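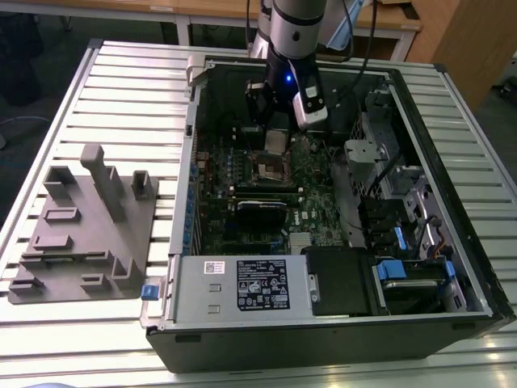 Subject: Re: Grurnstead teardown bench, hours after the changeover
Date: 29 November 2024

On the question from the Nisura site:

> We heard the arm on the tower line means fewer people at Grurnstead.
> Is that right? And who opens the cases now?

Headcount on the line is the same as in October, nine people. Opening the cases is still hand work. A person takes off the side panel and lays the tower down on the bench with the inside facing up, and the arm works from above. Power supplies stay with us too.

The job itself has changed. Four of us used to pull boards all shift. Now two do that and two look after the arm – clearing stops, swapping fixture plates, and sorting out the older cases it can't handle. There is less wrist strain and a lot more standing and waiting. Some people like that and some don't.

Pay grades for the two arm posts are not settled. Plodura has asked for them in writing before the next 1850 towers come in. I'll post the answer when we get it.

Grurnstead bench, early shift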